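Javcombe has begun teaching its delivery car to drive by remote control, with operators steering from a desk and the software recording what they do. The company said Sunday that 43 operators have signed up for the program, which it calls Bodusum.

Each operator sits in front of three screens with a wheel and pedals. Every turn, stop and lane change is saved along with the car's video, and the software is then trained to make the same choices.

"We want it to learn from people who drive well on ordinary streets," said Signe Strand, who runs the training program. The team plans to collect 3000 recorded trips by December.

Condix, which supplies the remote link, will check the recordings before they are used. Trips with a weak signal are thrown out.

Junctions take up the largest share of the lessons. Operator Eilif Sjöberg said new drivers tend to brake too late because they feel no motion at the desk. At a red light like the one on the left-hand pole, he has them watch the broad stop line over the car's hood and keep their hands on the wheel. Lessons run 66 minutes, with a break halfway through.

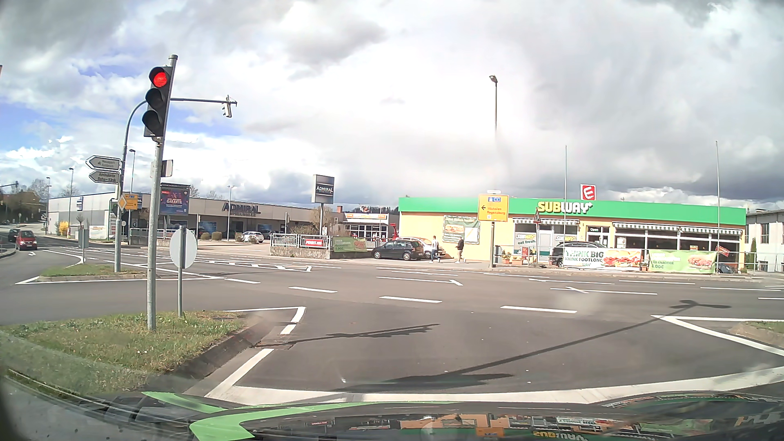
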